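Clastska Help > Robots & Automation > Small Arms > Teaching by Hand

Arm holds the bottle fine in demos, lets it spin when it runs alone

Posted by Mỹ Kiều, Sunday, August
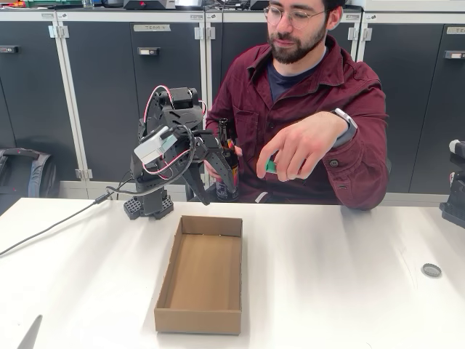
I'm teaching a small tabletop arm to steady a bottle while a person takes the cap off. Noble work, I know. I drive it by remote control from a leader arm, close the gripper on the bottle, wait for the human to do the human part, then back away. Selim at the next bench says I've spent a summer inventing a worse friend. We use a brown beer bottle, with the jaws closing at the middle and a person's hand wrapped around the lower body, and a shallow cardboard tray sits on the table for the next stage, when the arm is supposed to put things in it.

I recorded 16 demos on my first try and the arm mostly waved at the bottle. Now I have 900, trained overnight on the Nông policy with default settings, and it reaches beautifully. Then it closes a hair too early, or not quite enough, and as soon as anyone twists anything the bottle turns in the jaws like it's on a spit. During demos this never happens. Same gripper, same table, same bottle. What am I doing with my hands that the arm isn't picking up?

Prinstead_Dave

More data. I had the same trouble and went to 2,000 and it was fine. Also check your screws.

Selim Soylu

Please don't go to 2,000, I have to listen to it.

I've watched you do this. When you drive the leader you squeeze past the point where the jaws touch the glass. The follower can't close any further, so its measured position stops at the bottle, but your commanded position keeps going, and that gap is your grip force. If you train on the follower's measured positions as the action, the policy learns to arrive at the glass and rest there politely. Look at what your recorder saves. In Ginalau the export defaults to measured joints for both columns, and you want the leader's joints in the action column. You shouldn't have to record anything again if the raw logs kept both.

Second thing, you hesitate before closing. Every demo has a pause in it where you're looking at the person instead of the bottle, and the length changes every time. From the arm's side nothing is different between "still waiting" and "go." Pick a rule, such as closing once the fingers are on both sides of the glass, and stick to it. I'd throw out the demos with the long pauses and train on the best 500 before adding any.

And whoever is being the human should hold the bottle the same way for a while. You can get creative with it later.

Mỹ Kiều

It was the action column. Both were measured joints, all 900 of them. The raw logs did have the leader, so I re-exported and retrained, and now it grips hard enough that I had to put a limit on it. The early closing still happens in maybe one run out of 2 when the person is slow, so I'm going through the pauses tonight.

Dave, one screw was loose. I'm not telling you which.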